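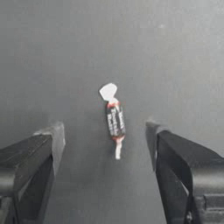 Dirkance Grasp 3
Grasp planning for two-finger grippers with a wrist camera

Reviewed for the Lungu equipment list by Josefina Ojeda. Last edited 17/04/2021.

What it does
Grasp 3 takes the wrist camera feed, finds the object, picks a grasp point and an angle, and sends the approach to your arm controller. It does not plan the arm's path around obstacles. The vendor's sheet says "full pick pipeline," and I would read that loosely.

What we think of it
A twist-wrapped candy is a fair test for this kind of software. The body is a short cylinder that any planner should handle. The twisted paper ends are another matter, above all a wide white one flared out like a fan, brighter than everything near it. Version 2 treated the whole outline as solid and put the grasp center too close to the flare. Version 3 has a setting called Core Only that is supposed to ignore thin parts. It helps. It also ignores the handles on small tools, so turn it off before you change jobs.

Chang-ho Byun ran 131 picks on plain gray backgrounds with Core Only on, and 19 of them missed or dropped. The vendor's demo shows none, but the demo never changes the lighting. Dark wrappers on a dark gray surface are where I would expect trouble, and the confidence score is no guide -- it stayed high on most of the misses.

Setup
Allow about 44 minutes for hand-eye calibration the first time. The wizard says ten. Finger shape has to be entered by hand if your tips are wedge-shaped, and the preview draws them as plain blocks whatever you type in.

Works with
Gralton controllers, firmware from February or later
Vultatness wrist cameras, color only
Parallel grippers with a wide enough opening to clear the part on both sides

Not included
Depth sensing, bin picking, force control, slip detection

License
Per arm, yearly. The trial is full-featured but stops logging after three days, so export your runs early. Ask Kekeli Korletey for a trial key -- and try it on your own parts before you sign anything.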